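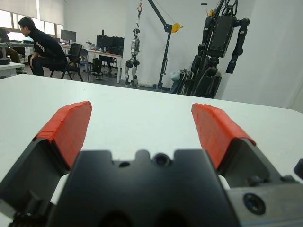 README - open day set, two-arm table demo

Last updated Sep 13, 2022
Maintained by Austra Navickas (Rotero side). Written in a rush the evening after, will tidy.

What this is

Recordings from the open day at the Rotero lab. Visitors came through in small groups, watched the two arms work at the white table, asked questions, moved on. We logged every run whether it went well or not. 115 runs kept, 18 thrown out (arm stopped by hand, or logging not switched on, my fault mostly).

Visitors were from Lappalainen and Ritier, plus a few students who heard about it late. No names or voices in the data. Sound was stripped before upload.

Tasks

Two tasks, both short, both with the small black tray or base in the middle of the table.

1. Phone. Put the phone on the base, let go, back off.
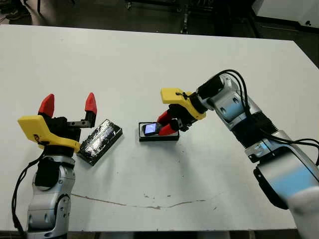

Letting go is the hard bit. Fingers open unevenly if the pads are worn and then the phone gets dragged. Run counts as done only if the phone stays put for 2 seconds after release. Groups liked this one best, lots of "can it do mine?" (no).

2. Block. One arm holds the block, brings it over to the tray, other arm waits its turn or steadies. Start positions were moved by hand between runs, not measured, so dont expect them to match.

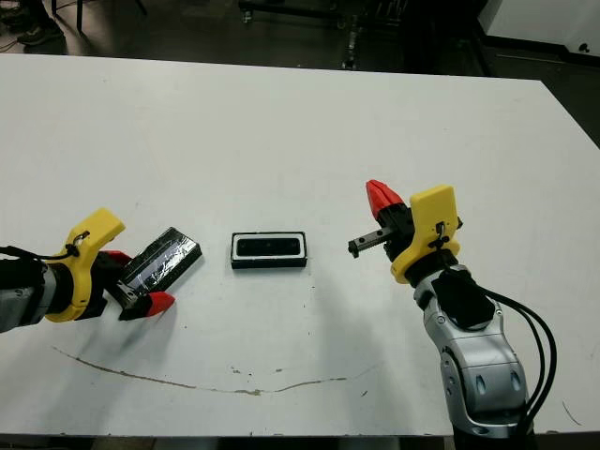
Folders

phone/ - task 1, one folder per run
block/ - task 2, same layout
wrist/ - wrist views, both tasks mixed, sort by run number
notes.txt - what I typed during the day, spelling as is

Clips are cut into short pieces, 2913 files in all. Run numbers go up through the day and skip where a run was thrown out. The gaps are meant to be there.

Known problems

- People in the background. Some sitting, some only feet. Check before you publish stills.
- Table has marks on it. Old ones, we didn't clean them off and you shouldn't paint them out either.
- Light changes through the day, blinds were moved at least once.
- Clock on the wrist camera is slightly behind the head camera. Line up on the first finger movement instead.
- A few block runs are labelled phone. Will fix when I have a minuet.

Who can use it

Anyone at Rotero, Ritier or Lappalainen. Wavow have asked too, answer pending. Please don't pass it on till that's settled.

Next

Another open day planned for October, same table, hopefully with a third task. If you want something added to the logs tell me before then, not on the morning. Corrections to Austra, or just edit notes.txt and leave your initials.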